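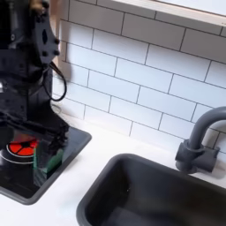
Wanted: one or two extra pairs of hands for a kitchen robot arm build

G'day all. I'm looking for a build partner (two at a stretch) to help me finish a robot arm that can do small jobs around a kitchen bench. It's a home project, it lives in my corner of the Nillholm shared workshop, and I've reached the point where I need company and a second brain.

Where it's up to: the arm moves, the gripper opens and closes, and I can drive it by hand for picking up little things and putting them down again near the cooktop and the sink. The practice burner stays switched off at the wall, always, so don't worry about that. What I'd love by the end of June is for it to clear a few small objects off the cooktop without me steering.

What I need help with:

Cable routing. I've redone mine a few times and I still don't love it. If you have opinions about strain relief, come and share them!

Gripper fingers. The current ones are fine on chunky things and hopeless on anything thin. I've got a printer you can use and a drawer full of failed tips to learn from.

Driving sessions. We need 200 good recorded pick-ups before the training side is worth trying, and I'm a fair way short. It's fiddly but oddly relaxing – put some music on and the time goes.

Software. I'm calling the control code Risness. It's Python, it's messy, and the comments are mostly me grumbling. If you can tidy it without laughing out loud I'll be very grateful.

You don't need a degree or a job in the field. I'd rather have someone who turns up and labels their screws. Under-18s are welcome with a parent along.

When: evenings from 6.30 pm, usually for 2 hours, and you can pick whichever nights suit.

Money: it isn't a paid gig, sorry. I've got $400 left in the parts budget and you'd get a proper say in how it's spent. I also cover your workshop fee, which is $30 a month, and there's always tea. If you finish the build with me you keep a full set of the printed parts and all the files, so you can make your own at home.

To put your hand up, leave a note on the Nillholm noticeboard under "kitchen arm" or reply to this post. Tell me what you've built or pulled apart lately (a toaster counts) and which evenings you're free. I'll write back to everyone.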